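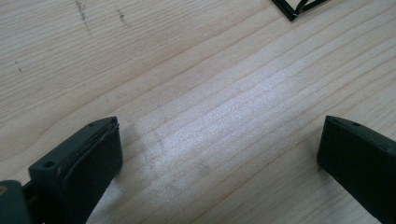 My table top, the better end

Gray mark on pale table, sand it or leave it?

grostari_home
Hello all. I bought this table in October from a small shop in Loltton. The wood is very light, almost white in some stripes, and the grain goes long and fine over the whole top. The seller told me it is ash, but he also told me the delivery is free and then I paid for it, so I am not sure about him. Price was 529 with the chairs.

My question is about the finish. I do not know if there is oil on it or lacquer or nothing. I put a drop of water near the corner in the evening and after ten minutes it left a darker spot, which went away by the morning. Now I want to protect the top before we begin to eat on it every day. What do you use on a wood this pale? I do not want it to become yellow.

pinewax
The water test says there is little or no finish on it. I would use a hard wax oil with a bit of white pigment. Normal oil will make it yellow, maybe not in the first month but later for sure. I have used the Lillton one on two shelves and a desk and they are still pale.

Gunawan_workshop
I do not agree with pinewax. Wax oil is nice to touch, but for a table where people eat every day I would put water-based lacquer, matte, three thin coats. My own dining table has it since years and I only wipe it. With oil you have to do it again every year, and people forget.

pinewax
People forget, yes, but when you get a scratch in lacquer you must sand the whole top. With oil you repair one small place. I sanded a lacquered top once and I will not do it a second time.

grostari_home
Thank you both. Before I decide, I have to ask about one more thing. I looked at the surface from close in the daylight, and there is one area where the wood looks a little gray.

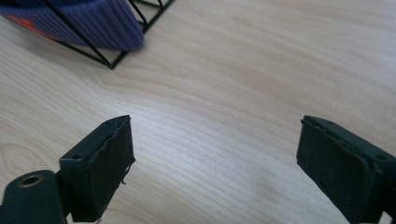

It is faint and my husband says he cannot see it, he says it is only a shadow. I went over it with a dry cloth and for me it is the same as before. If it is a stain, I suppose I must remove it first, because under a finish it will stay forever. Is it correct?

Gunawan_workshop
Correct. Whatever is there when you close the surface will stay there. Turn the lamp to the other side and look again. If the gray moves, your husband is right.

tea_and_splinters
Please do not start with sandpaper! First a damp cloth with one drop of dish soap, then dry it at once. If this does nothing, take the finest sanding pad you have and go with the grain, very light. And do it over a bigger area than the mark, or you will have a clean island in the middle.

One more thing, maybe it is veneer. Look at the edge of the table. If the lines from the top do not continue down the end, be very careful with sanding, a veneer can be thinner than you think.

lowerbench
I would do nothing. It is a table. In one year it will have 13 marks and you will not remember which was the first. A friend of mine paid 1,045 for an oak one and she keeps it under a plastic cloth. What is the use of this?

tea_and_splinters
lowerbench, she asked how to protect it, not if she should relax.

lowerbench
Fair. But I still say leave the gray spot.

grostari_home
I moved the lamp and the gray place is maybe a bit weaker, but I think I still see it. So we both are half right, which my husband did not like. I looked at the end of the table too, and the lines do continue down, so I hope it is solid. I will try the soap this evening and wait one night before I judge.

For the finish I am now more for the oil with white pigment. Pinewax, how long did you wait between the coats?

pinewax
One night, and I waited one week more before I put anything heavy on it. Try it on the underside first.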